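Zolport

Parser and reference data for bakery ingredient lines. Zolport reads a line of recipe text such as "2 cups bread flour, sifted" and returns quantity, unit, ingredient and preparation note as separate fields. The repository holds the parser, the Wekcombe unit tables and a small evaluation set drawn from community baking leaflets.

Status: stable. The output format changed in version 3; files written by version 2 must be converted before use (see Migration).

Scope

Zolport handles ingredient lines only. Method text, oven settings and serving notes are skipped and copied unchanged to the remainder file. The parser was written for bread and pastry recipes in American English. It will accept soup and meat recipes, but the ingredient lexicon is thin there and many items fall through to the generic noun rule.
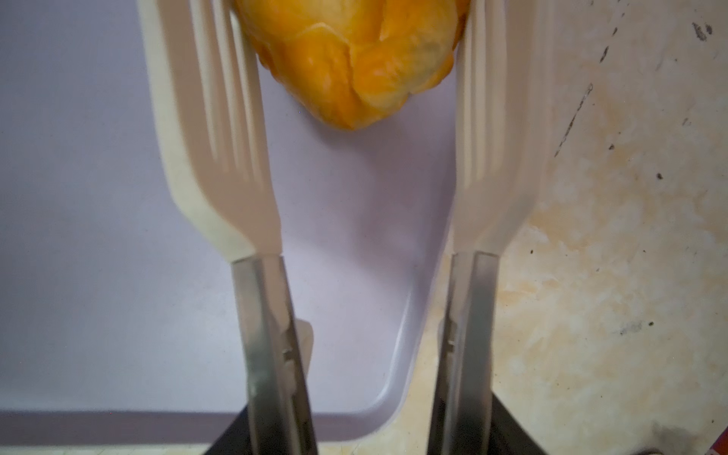
Orange-yellow item between two ribbed, off-white pads.

Install

Unpack the release archive and run the setup script from the top directory. No compiler is needed. The tables load at first use and are cached in the user's home directory. Set ZOLPORT_CACHE to move the cache, or set it to "none" to read the tables from disk each time. On shared machines the second setting is safer, as two processes writing the cache at once can leave it truncated.

Basic use

zolport parse leaflet.txt
zolport parse leaflet.txt --out fields.tsv
zolport check fields.tsv

Input must be UTF-8 with one ingredient per line. Blank lines separate recipes. A line that starts with a semicolon is a comment and is dropped. Fractions may be typed with a slash or as single characters; both are stored as reduced numerator and denominator, never as decimals.

Output fields

recipe_id: position of the recipe in the input file.
qty_low, qty_high: lower and upper quantity. Equal unless the line gives a range.
unit: key into the unit table. Empty for counted items such as eggs.
item: normalized ingredient name, lower case, singular.
prep: everything after the first comma, unchanged.
flag: one of ok, ambiguous, failed.

"Stick" is read as a butter unit only when the item is butter or margarine. In "2 cinnamon sticks" the word stays with the item. "Dash" and "pinch" are kept as units but have no volume, so any conversion that involves them returns an empty cell.

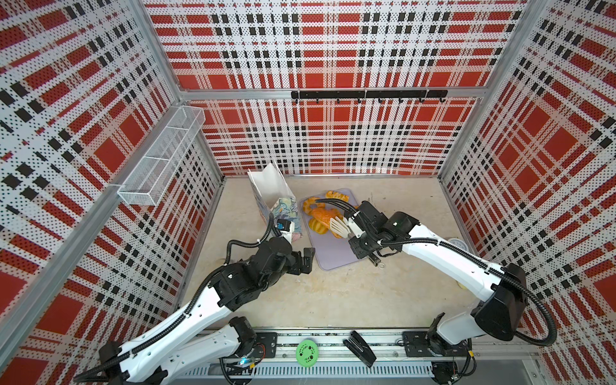 Plaid walls, hook bar at the back, white wire-mesh basket at left.

Evaluation set

The evaluation set was keyed by hand from leaflets held by the Bellville Baking Circle. Each line was keyed twice and the two versions compared. Disagreements were settled by Phúc Nông, who also wrote the annotation guide. Original spelling is kept in the raw column, including "flower" for flour and "tblsp." for tablespoon.

Recipes with missing quantities were left in. Their qty fields are empty and the flag is ambiguous. Do not replace these with zero; the check command treats zero as a keying error.

Scores are reported per field. A field counts as correct only on exact match after case folding. Partial credit for item names was tried in version 2 and removed, as it rewarded the parser for returning "sugar" where the line said "powdered sugar".

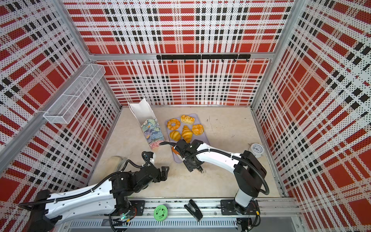 DATA: UNIT TABLES

Unit tables are tab-separated and sorted by key. The main table covers US customary volume and weight. A second table, Thái, covers spoon and bowl measures found in the bilingual leaflets and is off by default. Turn it on with --table thai. When both tables define the same key, the one named last on the command line wins.

Volume-to-weight conversion depends on the ingredient and on how it was packed. Zolport stores separate rows for spooned flour and scooped flour. If the prep field does not say which, the spooned row is used and the flag is set to ambiguous. Brown sugar is always treated as packed.

Adding a row:

Copy the nearest existing row.
Change the key, the label and the ratio.
Put the source of the ratio in the last column.
Run zolport check --tables.

Rows without a source are rejected by the check. A personal measurement is an acceptable source if it is the mean of 5 weighings and the scale resolution is recorded.
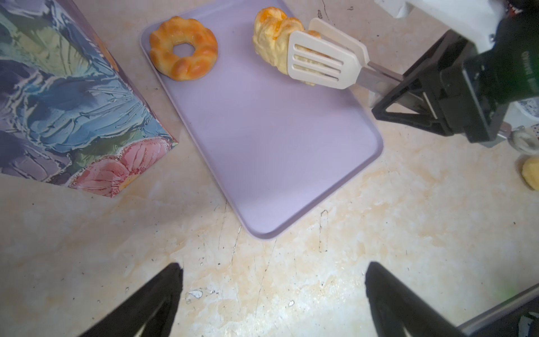

Known problems

Lines longer than 20 words are often split at the wrong comma. The cause is the prep rule, which fires before the list rule.

"Butter, softened, or shortening" yields one item and loses the second. Alternatives are recognized only when "or" comes before the first comma.

Quantities spelled out as words are read in English only.

Egg wash is returned as a single item even when the line lists its parts.

Migration

Run zolport upgrade on each old file. The single qty column becomes qty_low and qty_high. Comments are not carried over. The command writes a new file and leaves the old one alone.

License and contact

Parser code and tables may be reused with attribution. Leaflet text remains with the contributors and may be used for evaluation only. Send corrections to the maintainer, Phúc Nông, with the recipe_id and the raw line. Corrections received by September go into the fall release.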